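The Green Thing: a small gallery

Hosstead has a folding table, and every February the folding table gets a month of our undivided attention. It is where lost property ends up, along with whatever comes back from the wash, and it is where I have spent more of my adult life than I had planned. This year I was given one item to write up for the laundry page. One. It is mint green, it is made of cloth, and it has so far resisted every attempt to look like something you would put in a drawer.

Regular readers will remember last year's gallery, which dealt with the Matubbar pillowcases and ran to 41 pictures. There were complaints. I have kept it to three.

A word on method before we start. The house rule at Hosstead is the Beltemen fold, brought in by Nandini Shetty when she took over the linen cupboard: lay the thing flat, sides to the middle, bottom third up, top third down. She wrote it on a card and taped the card inside the cupboard door, where it has been read by everybody and obeyed by Nandini. I timed myself once at five minutes for a single garment, though I did stop to answer the door.

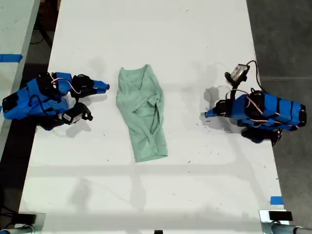 Mint green, before folding. Or after folding, if you ask my son.

I should admit to a fondness for this stage. A crumpled bundle makes no promises. Once you have smoothed a thing out you are responsible for it, and then there is the matter of the creases, which at Hosstead are divided into those that will drop out overnight and those that are now part of the design. We own an iron. It is a Trorik, it weighs as much as a decent-sized cat, and it lives on top of the wardrobe for everyone's safety.

People write in to ask about colour. Pale greens show every fold, and they also show tea. I would not choose one again for a house with 1,000 mugs in it, and I'm told this one was bought in a sale, which is how most of our poor decisions arrive.

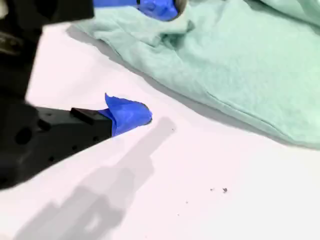
Folding pale cloth is mostly a matter of finding an edge you can trust. Start from a hem if there's one to be had and work away from it with the flat of the hand, pushing the air out ahead of you. On a white table this is harder than it sounds, as green this pale gives you very little to steer by. The soft ripples in the mint cloth are the sort I would leave alone on the first pass; chase them and they simply move next door. Blue tape is a great help to the eye after all that pastel, and I find mine keeps going back to it. Nandini says that if you are looking at the tape you aren't looking at the hem. She has a point, and she has it several times a week.

The other question we get is whether to fold or roll. Rolling is for suitcases. I have said so at length elsewhere on this page and had nearly 1,000 words cut for tone, so I will leave it there.

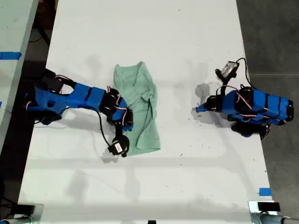
Bunched at one end, flatter at the other. The Beltemen card does not cover this.

Next month: socks, if we can find two that are on speaking terms. The cupboard is open until four in the afternoon, and anything left on the table after that goes back in the basket with the rest.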